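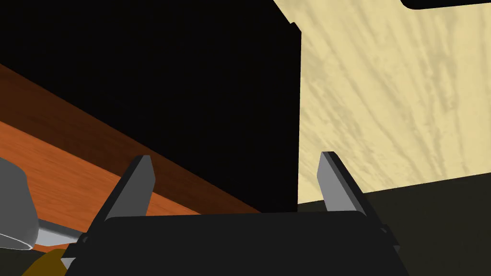
Stilow puts telephones and data lines into offices, surgeries and small works, and spends a good part of each week telling people they don't need what they have just been sold. We started in Prundgate with two desks and a borrowed van, after Araceli Vallejo had spent too long at a larger supplier watching customers sign for lines that were never plugged in. A good contract should be like a pair of fingers held wide open with nothing between them: it ought to be easy to get out of. Most in our trade close rather quickly. We have read plenty of them, and the notice period is usually on the last page but one.

About us > Who we are

Print this page | E-mail this page

We look after 218 customers, nearly all of them in Prundgate, Ustow and the villages along the road that joins the two. The biggest has 426 extensions on one site and the smallest is a shoe repairer with a single handset. We don't have a sales team. Quotes are written by whoever came to look at the building, and that person also does the work, so there is a limit to how much nonsense can get into them.

Our office in Ustow is in a building with 1815 carved over the door. The walls are thick enough to stop a wireless signal dead, and it has taught us more about coverage claims than any brochure. When a maker says that one box will cover a whole floor, we bring it back here first and try it from the far room. Few have managed it. We keep the ones that failed on a shelf in the passage, with the claim from the packaging taped to each.

What we think about internet calling

Moving calls on to the internet is mostly sensible and sometimes not. It is cheaper over distance and it makes moving desks less of a bother. It also means that when the broadband goes, the telephones go with it, and when the power goes, so does everything. Suppliers mention the first part loudly. We were late to offer it ourselves and we are not sorry, having spent one October putting old lines back for a haulage yard that had been promised it would never notice the change. It noticed by lunchtime.

We are also doubtful about the word 'unlimited', about any call quality score given by the firm that sells the calls, and about video meetings as a cure for anything. If you want those things we will fit them properly. We will probably ask why first.
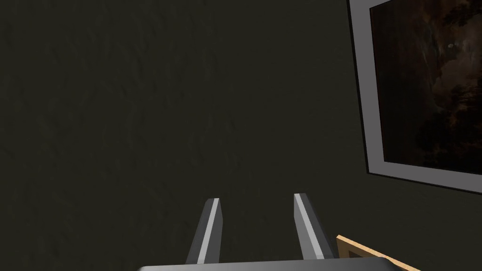

Nii Bonsu thinks we overdo this. He wrote to us after reading an earlier version of this page to say that his own switch to internet calling had gone through without a single dropped call, that the savings had paid for the handsets inside a year, and that a firm which frightens people off a decent system does them no favours either. We have left his point in. He had a good line and a battery behind the router, and a good many people have neither, but he is right that plenty of old exchanges are kept going out of habit.

The people and the money

Araceli Vallejo still runs the firm and still answers the main number when it has rung for long enough. We are owned by the people who work here. In our second year we were asked to join the Echevarría group, and went as far as a meeting. Their plan was to keep our name and change our contracts, and we thought the contracts were the better half, so that was that.

We take no commission from line providers. We do get a trade price on equipment, like everyone else, and the difference is shown on your bill as a separate line. Some customers grumble once they can see it – fair enough, it is there to be grumbled at. 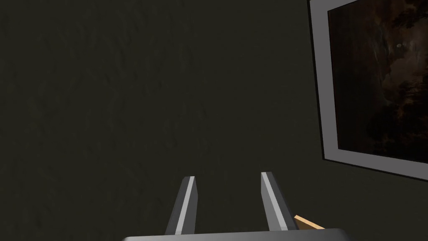
How long do I have to sign up for?

One month at a time. If you leave, we hand over your numbers, passwords and wiring plan, and we charge for any equipment you haven't yet paid off.

We have no awards to list. We were shortlisted for one and then invited to buy a table at the dinner.

Page last checked April 29, 2023

Related pages
Our prices, including the bits people dislike
Keeping your number when you move
What happens to your phones in a power cut
Reading a line contract: where to look first
Finding the Ustow office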